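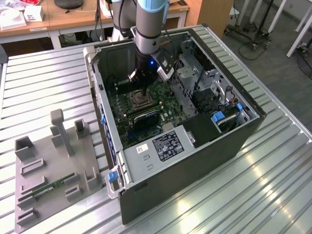

Manari 538 Cordless Screwdriver Kit: Review After a Season of House Jobs

Workshop > Hand and Power Tools > Screwdrivers

June | By Rupert Aebischer

Filed under: Tested at Home, Cordless, Small Tools

The Manari 538 is a straight-handled cordless screwdriver sold as a kit with two batteries, a charger, a zippered case and a tray of 38 bits. It costs $178. That is a lot for a screwdriver, and I put off buying one until my old Evden stopped holding a charge in the middle of hanging a closet door.

I have had the Manari since late winter. In that time it has been used on cabinets, outlet covers, a crib, a run of shelf brackets, a sewing machine and several computers. I paid full price for it at Kumarasinghe Hardware in Wukstead, where it was sitting on the shelf next to the same company's drill.

What comes in the case

The driver is a little longer than my hand and thicker than a marker. It takes a battery that slides into the back end and locks with a click. The two batteries are identical and each has its own charge light, so you can check one without putting it in the tool. The charger holds one battery at a time.

The bits are in a flat tray with a lid. You get Phillips, slotted, square, hex and star sizes, plus a flexible extension and a rigid one. There are two sizes of Phillips that I use for nearly everything, and I would have liked a spare of each. The larger slotted bits are short and I have not found a use for them. The tray is marked with the sizes in white print, which has started to rub off next to the bits I take out most.

The case is soft, with a stiff bottom. It has a mesh pocket inside the lid that fits the charger cord but not the charger and the cord together. I keep picture hooks in it.

Power and speed

There are three torque settings, chosen with a ring at the front. The first is for small machine screws and anything going into plastic. The second handles most household work. The third is for wood screws, and even then you should drill a pilot hole. It will stall in oak without one. It also stalled on a long deck screw going into an old pine stud, and I finished that by hand.

Working by hand is one of the things I bought it for. When the motor is off the shaft locks, so you can twist the whole tool like an ordinary screwdriver. My Evden had a little play in the shaft when it was locked and this one has none that I can feel. I break screws loose by hand, run them out with the motor, then run the new ones in and give the last bit of a turn by hand. After a few weeks I stopped thinking about it.

The speed depends on how hard you press the button. It takes some getting used to, as the first part of the travel does nothing at all and then the motor picks up quickly. For the first couple of days I kept jumping out of the screw head. A lighter thumb fixed most of it. I would still like a slower start.

Forward and reverse are on a slider just behind the button. You can move it with your thumb, but with gloves on I sometimes pushed it to the middle, where nothing runs. A bump or a notch on the slider would help.

Cabinets and doors

The biggest job so far was changing the hinges on the kitchen cabinets. The old ones were face-mounted and had been painted over at least twice. I scored the paint with a knife, cleaned the slots with an awl and used the driver on the second setting. It took out most of them. The rest had to be drilled, and I don't blame the tool for those.

Putting in the new hinges was quick. The straight body fits between the open door and the frame, where a pistol-shaped driver would hit the next cabinet over. The light helped too. There is a ring of small lights around the shaft, and they come on with a half press of the button and stay on a few seconds after you let go. Inside an upper cabinet at seven in the evening that was all the light I had.

The light does have one problem. It is bright and rather white, and on a chrome plate or a glossy switch cover it bounces straight back at you. There is no way to dim it or turn it off.

Inside computers and other electronics

My neighbor Montserrat Ibarra fixes up older desktops and gives them to families at our library branch. I help her with the dull part, mostly taking out drives and changing fans. She uses a plain magnetic Phillips and has for years, and she was not interested in the Manari until she tried it on a stack of side panels.
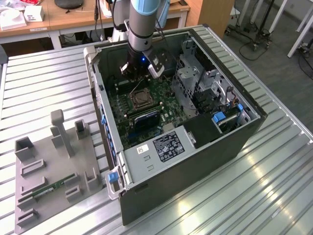 For this kind of work the first torque setting is the only one I would use. It stops early enough that I have not stripped a standoff or cracked a plastic fan mount. The bit holder is magnetic and strong enough to carry a case screw down without dropping it. The rigid extension matters more than I expected. With a tower on its side and the panel off, you are working straight down into a box, and a graphics card like the one with the dark blue shroud, installed below the CPU socket, leaves less open space over the board than you would think. The extension lets you keep the body of the driver up above the walls of the case, with your knuckles out of the way. The flexible one is much less useful. It whips around at anything above the slowest speed, and I would not run it over a motherboard at all.

Around memory slots and the metal frame of a CPU socket I go back to hand turning with the motor off. The driver is light enough for that, though it is heavier at the back end than a plain screwdriver and wants to tip over if you let go of it. Montserrat still prefers her own for anything on the board itself. For panels, drive cages and power supplies she now asks for mine.

I also used it on the sewing machine, which has a slotted screw set deep under the needle plate. None of the slotted bits were thin enough. I ended up with a screwdriver from the machine's own drawer. If your work is mostly small slotted screws, look for a different kit.

Flat-pack furniture

Most flat-pack furniture now uses hex bolts and large Phillips cams. The Manari has the hex sizes for everything I have put together, including the crib. On the first setting it runs a bolt most of the way and stops before it crushes the particle board. Cams should be turned by hand. They only need half a turn, and it is easy to snap the head off with a motor.

One bolt on the crib was too close to the rail for the driver to sit straight. The little L-shaped wrench in the hardware bag did that one.

Batteries

A charged battery got me through a morning of cabinet hinges. I swapped to the second one after lunch and did not need to go back to the charger until evening. On computer work, where the load is light, I have gone weeks on one battery. They lose very little sitting in the case.

Charging from empty takes longer than I would like. I put one in before supper and it is ready by the time the dishes are done. With two batteries this has not held up any job. If you bought the tool with just one, it might. Manari does sell it that way for less, and I would spend the extra.

The batteries do not fit the Manari drill, although the boxes are the same color and stand side by side in the store. The woman at Kumarasinghe told me that people bring them back over this. Check before you buy if you are hoping to share.

Comfort and wear

The grip is rubber over plastic with shallow ridges. It picks up drywall dust and holds on to it, and a damp rag takes most of it out. There is a flat side so the tool does not roll off a table. It does work, though the battery end is round and a good bump will still send it over.

I have dropped it twice from a stepladder, once onto linoleum and once onto a garage floor. There is a chip in the ring at the front. The ring still turns and clicks at all three settings. The battery came out on the second fall and went under the water heater, and that was the worst of it.

The bits have held up well apart from the Phillips I use most, which is starting to round at the tip. Any standard quarter-inch bit fits, so I have replaced it with one from a hardware store strip.

Compared with the Evden

The Evden I had before was cheaper and a little smaller. It charged with a phone cable, and I miss that. It had one torque setting, a weak light and a battery you could not remove, so once that wore out the tool was finished. For a person who puts up a shelf now and then, it would still be enough — or a good ratcheting hand driver would.

The Manari is better built and does more kinds of work. The warranty is two years and covers the batteries too, as long as you keep the receipt. Mine is taped inside the lid of the case.

Would I buy it again?

Yes, with the two batteries, and I would try to get it on sale. I would buy a couple of extra Phillips bits on the same trip. If you already own a compact drill with a good clutch and you never work in tight spaces, you can skip it.

Good: no play when locked, sensible lowest torque setting, strong magnet, spare battery.

Not so good: price, jumpy trigger, light that can't be turned off, slider that is hard to feel with gloves on, useless flexible extension.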